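Valley Home Help > Kitchen > Dishwashers

Chopsticks and plates coming out spotty, dishwasher next to sink

Posted by dramani42

We moved into a place with a dishwasher right beside the sink and I can't settle on a routine. White plates come out with a gray film, and the chopsticks never seem dry. They go in a black mesh cutlery basket, all in one bundle.

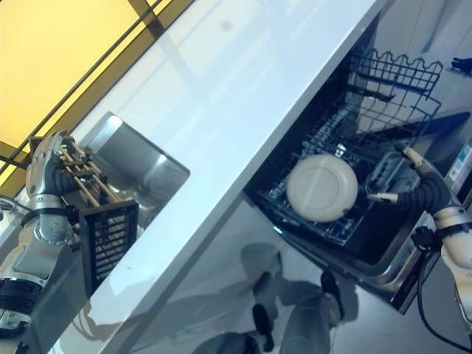

I run the normal cycle in the evening and open the door about 10 minutes after it ends. Tablets are the store kind. Water here is hard. Should I be rinsing first, and is it bad for wooden chopsticks to go in at all?

Posted by Umeo

Scrape, don't rinse. Check the rinse aid, it is usually empty when people complain about film. With hard water you also want dishwasher salt if your machine has a tank for it – many don't. 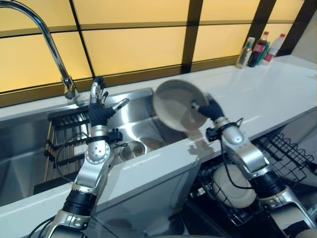
Wood is better done by hand. Hot water, a little soap, then stand them up overnight with space between them. If you must use the machine, split the bundle up and take them out before the drying part starts. Mine went fuzzy at the tips after 3 months of nightly washing.

For the plates, leave an empty slot between them and face them toward the middle. Wipe one with white vinegar. If the film comes off it's minerals.
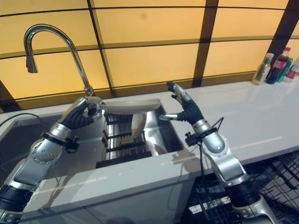
Does it matter whether the bottom or top rack is unloaded first?
Bottom first, so water sitting on the cups doesn't drip onto dry plates.

Posted by wuren2082

Same problem at our old apartment. It was the filter. Pull out the lower rack, twist the filter out, and scrub it with an old toothbrush.

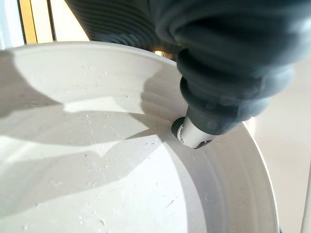 Big bowls were the other thing. I had one lying nearly flat and it kept the spray off everything above it. Now I wash it in the sink and the rest comes out fine. Never tried the salt so can't say.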